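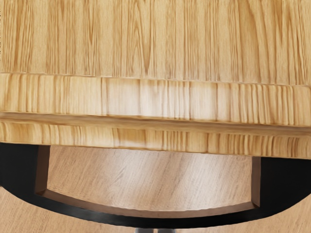
浅色松木，厚厚的前沿，中间一道凹槽。

最后更新：2023年4月13日

搬家第三周，把租房换城市这件事从头记一遍。想到哪写到哪，一条一条发。

1/
房子是在 Gover 上找的。筛选条件只留了三个：能开火、有窗的卫生间、步行能到地铁。价格放到最后看。先看价格的话，后面很容易被便宜的带着走，看一堆不合适的。

2/
看房我都约在傍晚。白天安静的小区，晚上楼下可能有烧烤摊，也可能有人练车。我看过的一套，中午去什么声音都没有，七点再去，隔壁在上架子鼓课。

3/
进门先开水龙头，厨房和卫生间同时开，看水压。然后冲一次马桶，听水箱多久停。再把所有插座试一遍，我随身带一个小夜灯，插上亮就行，比拿手机充电器试快。

4/
手机信号也要试。卧室靠里的角落、卫生间、厨房都站一会儿。我上一个住处接电话得走到阳台，冬天很难受，住了两年也没习惯。

5/
合同里重点看这几处：押金退还的期限，提前退租怎么算，维修谁出钱，房东能不能中途涨价。口头答应的事情全部写进补充条款。房东说“这个不用写，我还能赖你吗”，也写。

6/
我这次的补充条款一共写了四条：热水器坏了房东修；墙上可以打两个孔；旧沙发由房东搬走；退租时不收清洁费。签字前念了一遍给房东听，他说可以，就签了。

7/
入住当天先抄表，水、电、燃气各拍一张，发给房东让他回复确认。我的电表底数是2652。前任租客欠了109块电费，就是这样对出来的，房东当天转给我了。如果拖一个月再说，就不好算了。

8/
打包。书用小箱子，衣服用大箱子，别反过来。我第一次搬家把书装进最大的纸箱，自己抬不动，搬家师傅也皱眉头。箱子侧面写房间名，不要写在顶上，摞起来就看不到了。

9/
单独准备一个箱子，最后上车，最先下车。我放的是：床单、毛巾、牙刷、卫生纸、充电器、剪刀、一口小锅、两包面。第一晚只拆这一个，其他的都不动，早点睡。

10/
搬家公司问了三家，最后用的 Flekness。报价要问清楚含不含楼层费、停车远了加不加钱、大件拆装怎么收。我让他们把总价写在短信里，到场以后没有再加。
师傅到得早，我还在封箱，所以最好提前一晚全部封完。

11/
家具我这次买得少。原则是住进去一周以后再买，先看自己平时在哪里待着。我原来计划买一张大书桌，住下来发现都在厨房边上吃饭、看电脑，书桌就没买。

12/
有人问木头台面怎么保养。我也是现学的：湿抹布拧干再擦，水渍当时就擦掉，热锅下面垫东西。松木偏软，切菜一定用砧板。别的我不懂，不乱说。

13/
宽带要提前约。我拖到搬完才约，等了五天，这几天全靠手机热点，流量超了。旧地址的宽带记得办移机或者拆机，光猫要还，还了以后留好回执。

14/
改地址的清单，我按顺序列一下：银行、社保、公司人事、手机号账单、常用的购物软件、外卖软件、保险、图书馆。外卖软件最容易忘，我有一顿晚饭送去了旧家，打电话请保安大哥吃了。

15/
回 Fiifi Eshun 的问题：合租的话，公共费用建议一开始就定好怎么分。我合租的时候用表格记，每个月底结一次，谁垫的谁填。水电平摊，日用品轮流买。不要攒到退租再算，那时候谁都记不清。

16/
再补一条合租的。冰箱分层，每人一层，门上的格子公用。这个听着很小，我们当时为一瓶酱油谈了半个晚上。

17/
邻居方面，装架子、打孔之前我在楼道贴了张纸，写了时间和门牌号，下午两点开始，半小时结束。楼下阿姨上来看了一眼，顺便告诉我垃圾站晚上八点关门，菜市场从后门走近。

18/
这次搬家花钱最多的是押金和第一季度房租，其次是搬家费，再往后是窗帘。窗帘没在预算里。卧室朝东，五点多天就亮，头两天我用床单夹着挡。量窗户的时候宽度要多留，布会缩。

19/
还没做完的事：阳台纱窗有个洞，鞋柜没买，旧房子的押金还没退。合同写的是退租后十五天内，我设了日历提醒，到期没到账就去问。5月之前应该都能弄完。

20/
评论里要打包清单的，我整理好以后发在这条下面。纸箱还剩十来个，压平了放在门后，同城的可以来拿，私信我就行，自己带绳子。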